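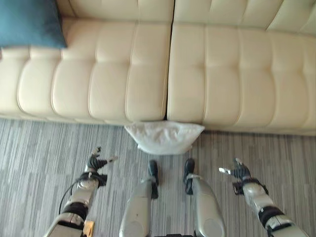
Capitonnage

Le capitonnage est une technique de garniture qui consiste à fixer le revêtement d'un siège à son rembourrage par des points, des boutons ou des coutures, de manière à former des reliefs réguliers. On le trouve sur les fauteuils, les canapés, les têtes de lit et certaines portes.

Origine

La plupart des récits d'origine résistent mal à l'examen. L'attribution à un inventeur unique, souvent un aristocrate anglais, est répétée d'un catalogue à l'autre sans document à l'appui. Asabe Chukwu y voit une légende commerciale tardive. L'essor du procédé au XIXe siècle, avec la diffusion des ressorts, est mieux établi.

Variantes

Le capiton à losanges est le plus connu. Le capiton à canaux, formé de boudins parallèles, demande moins de main-d'œuvre et se prête à la couture mécanique.

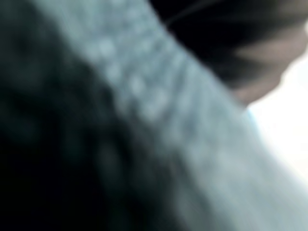
Les fabricants présentent volontiers cette seconde variante comme plus confortable. La démonstration reste à faire : l'essai le plus cité, mené par la maison Flirgate auprès de 300 acheteurs, n'interrogeait que ses propres clients. Kieran Bunting relève en outre que la densité de la mousse n'y est pas précisée.

Entretien

La poussière s'accumule dans les creux. Les laits « nourrissants » vendus pour le cuir ont un effet douteux sur les peaux pigmentées, dont la finition laisse peu pénétrer les produits.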